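Ticket 238 – Mirlow streaming app
Subject: Subtitles drift out of sync in Gakus restoration
Status: Solved
Product area: Playback / Subtitles

Original report

Hi team! First of all, thank you for adding the Gakus retrospective. I've waited years to see these films with proper English subtitles, and the new restoration of the harbor drama looks gorgeous. The grain is intact and the night scenes finally have real blacks in them.

My trouble is with the subtitles. They start out perfect, but by the wedding dinner they come up before anyone has opened their mouth, and in the long kitchen conversation I was reading the daughter's answer while her mother was still asking the question. It's such a quiet, slow-building scene that it loses a lot this way!

Device: Jakubowski set-top player, connected by cable
App: current version
Tried so far: restarted the player, signed out and back in, switched subtitles off and on

Reply from Mirlow Support

Thanks for the great notes – the kitchen scene was a big help, we went straight to it. We see the same thing on our Jakubowski player. On a laptop the subtitles hold all the way through.

Could you try two things for us?

1. Go to Settings, Playback, and turn off Match Frame Rate.
2. Delete the saved subtitle file (Settings, Storage, Clear Subtitles), then start the film from the beginning.

Please tell us the offset you see at the first line after the intermission card.

Customer update

Step 1 changed nothing. Step 2 helped for the first reel, and then the drift came back. At the intermission card the line is 500 milliseconds early. I also checked the two shorts in the same collection and they're both fine, so I got to watch those again (the one with the ferry is a small wonder, please keep it up forever).

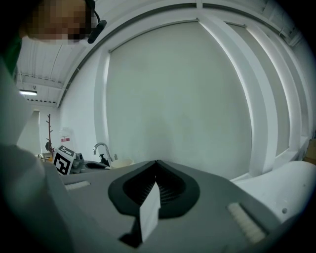 Stevside, January

Found it! The subtitle file was timed to the older transfer, which runs at a slightly different speed. Most devices correct for this when the film loads. The Jakubowski player skips the correction on any file with more than 300 subtitle lines, so the shorts never showed the problem and the feature did.

We've retimed the file against the restoration and uploaded it. Six other features in the catalog had the same mismatch and those are replaced too. Clear your subtitles once more and you should get the new version.

Customer update

Watched the whole thing last night and every line lands where it should, including the kitchen. What a film! The pause before the mother puts down her cup works so much better when you don't already know what she's going to say. Happy for you to close this one.

Ticket closed by Mirlow Support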